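Why Does a Computer Get Warm?

Put your hand near the back of a computer that has been on for 2 hours. Do you feel the warm air? This heat comes from electricity.

Electricity is made of very tiny things called electrons. When they travel through metal, they bump into it all the time, and each bump makes a little heat. Rub your hands together fast for 11 seconds and you will feel something similar.

The processor, or CPU, does most of the thinking, so it can become very hot. It sits in a special place called a socket.
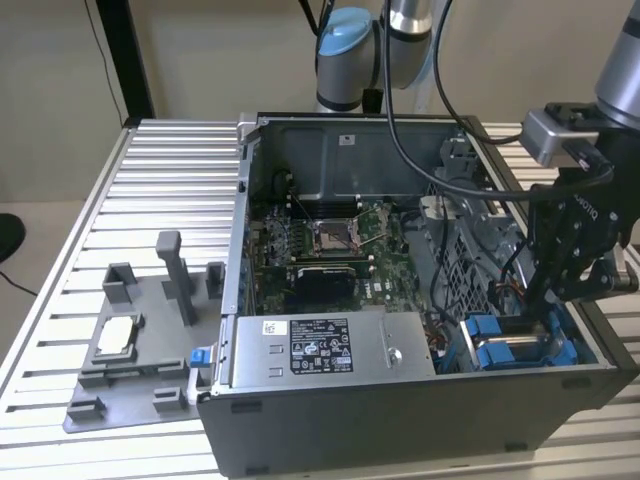

Inside a desktop computer. The CPU socket in the middle is empty.

How does the heat go away? Many parts wear a piece of metal with thin walls, called a heatsink. The heat spreads into the metal, and then a fan pushes it out with the air. Your body does a similar job when you sweat – it also must send heat outside.

Try it at home! Put a metal spoon and a wooden spoon in a cup of warm water. Wait 2 minutes and touch both handles. Which one is warmer?

Text: Zinash Feyisa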